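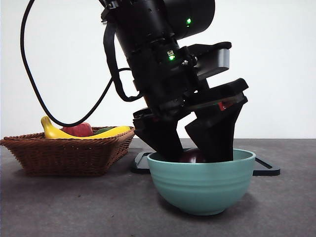
The Ullorton town council finally voted on the curbside food scrap program last night, and after sitting through the whole thing on a folding chair I can tell you it passed, 5 to 2. Pickup starts in August. If you live inside the town limits and already pay for trash service, you're in, and you don't have to sign up for anything. You'll get a green bin with a latch for the curb and a smaller pail for the kitchen, though I'm told the pail is optional and any old thing will do. I've been keeping my peels and coffee grounds in a bowl on the counter for years, a pale teal ceramic one a lot like the one up top, and I have no plans to switch.

So who gets it first? The trucks will start with the 687 homes on the east side, between the river and Florell Avenue, which is the same area that had the trial run last spring. Everybody else comes on in the fall, and by the time it's all rolled out the town says 3,216 households will be covered. Apartment buildings are a separate question. Anything with more than six units has to work it out with its own hauler, and yes, a few renters got up to say they weren't thrilled about that (I don't blame them!).

The hauling contract went to Brurier, the same outfit that does our yard waste now. They'll come every week, same morning as your trash, and the bin needs to be out by 6:30. I asked one of their people in the hallway what happens if you forget and she said you wait a week, so, you know, don't forget in July and August if you eat a lot of melon.

Everything gets driven out to the Nseir composting yard past the old feed mill. During the trial the east side sent over 1,110 pounds in its best week, and the yard says it has plenty of room for more. The finished compost comes back to us, sort of. Residents can pick up two free buckets each spring if they bring their own buckets and a shovel. There was a long back and forth over whether it should be three. It stayed at two.

Now the part people kept asking about, the list. Fruit, vegetables, bread, rice, eggshells, coffee grounds with the paper filter, meat, bones and cheese can all go in. That surprised me, as I've never put meat in my backyard pile and wouldn't dare with the raccoons we have. Plain paper napkins and pizza boxes are fine too. No plastic bags of any kind, even the ones that say compostable on them, and no pet waste. Tea bags got the most discussion of the evening. The answer is to tear them open and dump the leaves if you aren't sure what the bag is made of.

Cost was the reason for both no votes. The fee goes up by $3.40 a month starting with the September bill, and one of the two council members who voted against it wanted folks to be able to opt out. That idea came up as an amendment and failed. There is a discount for seniors if you already get one on your water bill, and it carries over on its own.

Bins get dropped off over the last two weeks of July on the east side. If yours doesn't show up, or you want the smaller size (there is one, ask for it, the big one is really big), call the public works desk before 4 in the afternoon. They also have a one-page version of the list you can stick on the fridge, in English and Spanish, and I grabbed a couple extra that I'll leave by the register at the Florell Avenue hardware store.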